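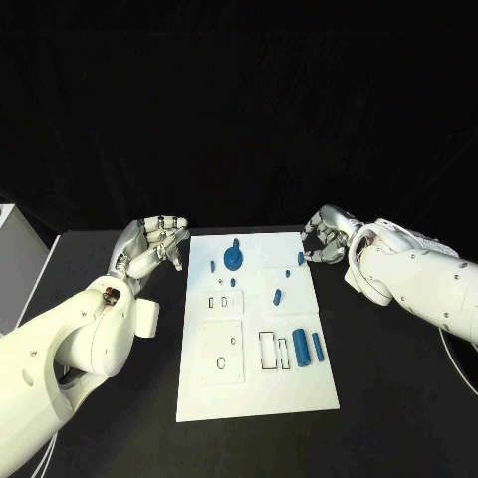 Peg board test on the demo table, both arms over the board

Open day robot demo - how do I tell if it's any good?

I went to the open day at Resoria last week with my brother-in-law, who is thinking of putting money into a small assembly shop. The main attraction was a two-armed robot with humanlike hands, working on a white board with blue pegs and cylinders and plates with different shaped holes. The idea is that it picks up the parts and puts them where they go.

The presenter kept using the word "dexterity" and told us the hands could do "anything a person can." What I saw was slow. I stayed for 11 minutes and in that time one cylinder went into its slot. The hands spent a lot of that time hovering. When I asked what happens if a part rolls off the table, I was told to come to the talk upstairs, and the talk upstairs was mostly about funding.

The handout says the system has completed 3,278 insertions. It doesn't say out of how many tries. My brother-in-law came away impressed and I came away with a free pen. Is a board like this a fair test of anything, or is it a toy? And what should we ask if we go back in December, when they're running the demo again?

Posted by gasket_row, 13/08/2019

tallowmere
The board is a fair test as far as it goes. Fitting a peg into a hole that's only slightly bigger is hard for a robot, and a D-shaped hole is worse than a round one because the part has to be turned the right way first. Lots of labs use something along these lines. So I wouldn't call it a toy.

What I would be careful with is how the demo is set up. Things I ask whenever I go to one of these:

Is somebody driving it? Plenty of demos have a person in the next room with a headset or gloves on. There's nothing wrong with that, but it's a different product.
Who puts the parts out, and can I move one? Ask to turn a cylinder the other way before it starts. If they get nervous you've learned something.
How many tries did the number on the handout take, and how many times did a person step in?
Can I watch 100 in a row? They will say no. Ask for the log instead.

One cylinder in 11 minutes doesn't bother me much on its own, if they were restarting between visitors. It would bother me a lot if that was a normal run.

Also, a plain black curtain and a dark table make life easy for the cameras, if it's using cameras. White board, blue parts, nothing behind it. Your brother-in-law's shop won't look like that, so ask if they've run it under ordinary shop lights with junk on the bench.

borketti_fan
these things are the future, you should of seen the one Borketti had at the county show, it shook my hand. 11 minutes is nothing. give it 8 years and nobody will be doing assembly by hand

Linnea Sjöberg
I ran a packing line for a long time and I've sat through a good many of these, so take this as a view from the shop side.

Before you ask about the hands, ask what job your brother-in-law wants done. If it's the same part going in the same hole all day, he doesn't need fingers. A plain gripper and a fixture will beat that thing on speed and on price, and when it breaks, your own maintenance person can fix it. We looked at a hand system from Lagman and the first thing I wanted to know was what a replacement finger cost and how long it took to arrive. The salesman had to go and make a phone call. We bought the plain gripper.

Hands might make sense if the parts change every few days. Even then, I'd bring a bag of my own parts to the December demo and put them on the table. If they say it has to be trained first, ask how long that takes, who does it and what they charge - and get it in writing.

I agree with tallowmere about the count. More than 3,000 of anything sounds good until you know what it was divided by.

gasket_row
Thanks, both. I've written to Resoria asking for the number of tries and whether anyone was driving. So far I've had an automatic reply and an invitation to subscribe to the newsletter. Will bring our own parts in December if they let us near the table.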